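노트북 바꾼 지 3주, 중간 보고

지난 호에서 쓰던 노트북이 드디어 수명을 다했다고 징징거렸더니 답장을 꽤 많이 받았어요. 뭘 샀는지 궁금하다는 분도 있었고, 제발 그건 사지 말라는 분도 있었고요. 그래서 오늘은 새로 들인 Helby 14인치 이야기를 좀 길게 해볼게요. 스펙표는 제조사 페이지에 다 있으니까 저는 3주 동안 들고 다니면서 느낀 것만 적습니다.

먼저 배터리요. 저는 이 부분에서 기대가 별로 없었어요. 전에 쓰던 Pilness가 카페에서 두 시간 반이면 꺼지던 물건이라, 가방에 어댑터가 없으면 불안해서 집을 못 나가는 사람이 되어 있었거든요. 그런데 이번 건 내장 그래픽만 켜놓고 문서 작업에 브라우저 탭 열댓 개 정도면 오전에 나가서 저녁 먹기 전까지 버팁니다. 화면 밝기는 중간보다 살짝 아래, 키보드 조명은 끈 상태예요. 영상 편집을 돌리면 당연히 이야기가 달라지고요. 외장 그래픽이 깨어나는 순간부터 남은 시간이 뚝뚝 떨어지는 게 보여서, 밖에서는 아예 절전 모드로 묶어두고 씁니다. 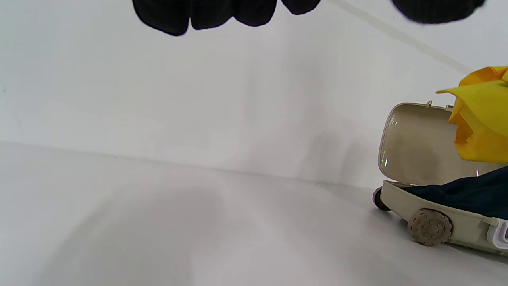

그 전환 기능이 처음엔 좀 말썽이었어요. 분명히 메모장 하나 띄워놨는데 팬이 돌아가길래 작업 관리자를 열어봤더니, Plura라는 메모 동기화 프로그램이 혼자 외장 그래픽을 붙잡고 있더라고요. 이게 글자 몇 줄 보여주는 데 왜 그래픽카드가 필요한지 아직도 모르겠습니다! 윈도우 설정에서 디스플레이, 그래픽으로 들어가서 해당 프로그램을 절전으로 지정했더니 그날부터 조용해졌어요. 혹시 새 노트북이 이상하게 뜨겁다 싶은 분은 이쪽부터 한번 보세요. 저는 이걸 모르고 첫 주 내내 교환해야 하나 고민했어요.

팬 소리 이야기가 나온 김에. 평소엔 거의 안 들려요. 도서관에서 써도 눈치 안 보이는 정도고, 사진을 한꺼번에 내보낼 때만 쏴아 하는 소리가 납니다. 지난 여행 때 찍은 RAW 파일 800장을 JPG로 뽑아봤는데 18분 걸렸어요. 예전 노트북이었으면 걸어놓고 점심 먹고 와도 안 끝났을 양이라 좀 감격했습니다. 다만 그동안 키보드 위쪽이 꽤 뜨끈해져요. 무릎에 올려놓고 할 작업은 아니고, 책상에서 뒤를 살짝 받쳐주는 쪽을 추천해요.

키보드는 호불호가 갈릴 것 같아요. 깊이가 얕은 편이고 오른쪽 시프트가 짧습니다. 쌍자음을 오른쪽 시프트로 치는 분들(저요)은 며칠 동안 위쪽 방향키를 엄청 누르게 될 거예요. 저는 일주일쯤 지나니까 손이 적응했는데, 데스크톱 키보드로 돌아가면 또 헷갈려요. 한영키는 제자리에 있고 눌리는 느낌도 무난합니다. 터치패드는 넓고 좋은데, 왼쪽 아래 모서리를 누를 때 가끔 클릭이 두 번 들어가서 이건 좀 지켜보는 중이에요.

화면은 무광이라서 창가 자리에서도 쓸 만합니다. 색은 공장 설정이 살짝 푸르스름한데, 캘리브레이터를 가진 Fikri Simanjuntak 님이 메일로 프로파일을 보내주셔서 적용했더니 흰색이 훨씬 편안해졌어요. 고맙습니다, Fikri 님! 같은 모델이어도 패널마다 편차가 있으니 그대로 갖다 쓰는 건 정답이 아니라고 꼭 적어달라고 하셔서 적어둡니다. 제 눈에는 충분히 좋았고요.

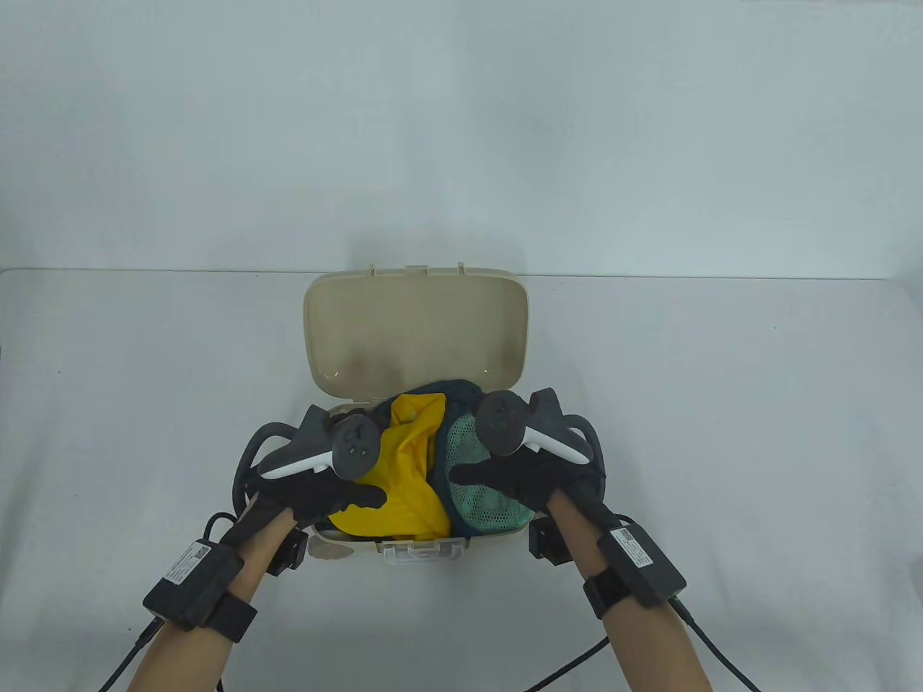
단점도 써야죠. 포트가 너무 적어요. C타입 두 개가 전부 왼쪽에 몰려 있고, 오른쪽엔 A타입 하나랑 이어폰 단자뿐입니다. 충전하면서 모니터까지 연결하면 왼쪽은 끝이에요. 결국 Nedelcu 허브를 하나 따로 샀는데, SD카드를 꽂은 상태로 잠자기에 들어갔다가 깨어나면 카드를 못 읽는 일이 두 번 있었습니다. 허브 문제인지 노트북 문제인지는 아직 몰라요. 같은 허브 쓰시는 분 계시면 증상 좀 알려주세요.

램은 납땜이라 나중에 못 늘립니다. 사실 분은 처음부터 큰 걸로 가세요. SSD는 교체가 되는데 뒤판 나사가 별 모양이라 드라이버가 따로 필요하고, 고무발 밑에 나사 두 개가 숨어 있어요. 저는 그걸 모르고 뒤판을 억지로 들다가 모서리에 자국을 냈습니다. 산 지 닷새째였어요...

답장으로 온 질문도 하나 옮길게요. Teodor Lungu 님이 게임은 해봤냐고 물어보셨는데, 저는 게임을 거의 안 해서 도시 짓는 게임 하나만 돌려봤어요. 중간 옵션에서 인구가 적을 땐 매끄럽고, 도시가 커지니까 화면을 돌릴 때 버벅입니다. 전원을 연결했을 때 기준이고, 배터리만으로는 초반부터 답답해서 금방 껐어요. 게임이 주목적이면 같은 값에 더 두껍고 무거운 쪽을 보시는 게 맞을 거예요.

다음 호에는 SD카드 문제가 어떻게 됐는지랑, 옛날 Pilness에 리눅스를 깔아서 거실용으로 되살려보는 이야기를 쓸 생각이에요. 배터리를 새로 사야 하는지부터 고민인데, 비슷한 걸 해보신 분은 이 메일에 그대로 답장 주세요. 늦더라도 다 읽습니다.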